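Notes for the open day talk (the visit to Sornoter), Feb 23, 2022

Say hello, check the people at the back can hear me. Water on the left!

Right, so I went along to the Sornoter open day and I've been boring my family with it ever since, so now it's your turn. I'd signed up thinking there'd be a slide show and a sandwich. There was a sandwich. But they also let us stand right next to the machines and ask whatever we liked, and Lorna Saludo, who took our group round, must have answered the same thing eight times without once looking cross.

(Ask: who here has seen a robot arm close up? Wait for hands.)

Bit of background, keep it short. Sornoter has one big hall and a few side rooms. The hall is where they keep the Morkik line, all behind fencing, very fast, very loud, and we got more than 500 visitors shuffling past it over the day. Impressive, but you can't really see what it's doing. The side rooms were much more my thing. One arm, one table, a few bits and bobs to pick up, and somebody from the team talking you through it.

What struck me in there was how slow it all is. I'd expected it to snatch things. Instead the arm comes over the table, lines itself up, and you find yourself holding your breath over a paper cup or whatever it's going for. Genji Yagi told us they did 182 tries at one pick before they were happy with it. And then somebody moved the lamp and they did the lot again.

(Slide up now. Leave it up while I talk. The gripper's the black part on the end, two fingers, point to it.)
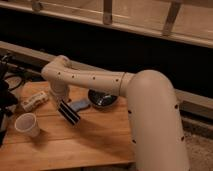
Mateja Kneževič reckoned the slow demo was a mistake for an open day, because people walk in from the Morkik line and think the small arm is broken, and she'd have put it first on the route. I can see that. Our group did go quiet when we came in. But I liked it where it was, after all that noise.

Questions people asked on the day, in case they come up tonight:

Does it know what it's picking up? Sort of. Lorna's answer was that it's been shown a lot of goes at the job, 2000 for the one we watched, and it works from those. Don't get drawn into the maths, I'll only get it wrong.

Can you stop it? Yes, big button, they let one of the children press it. Huge cheer.

Is it taking my job? Send them to Mwende at the break, she's far better on this than me.

Next open day is in September, sign-up sheet by the door. Thank Aoi Sakamoto for the lift. Then tea.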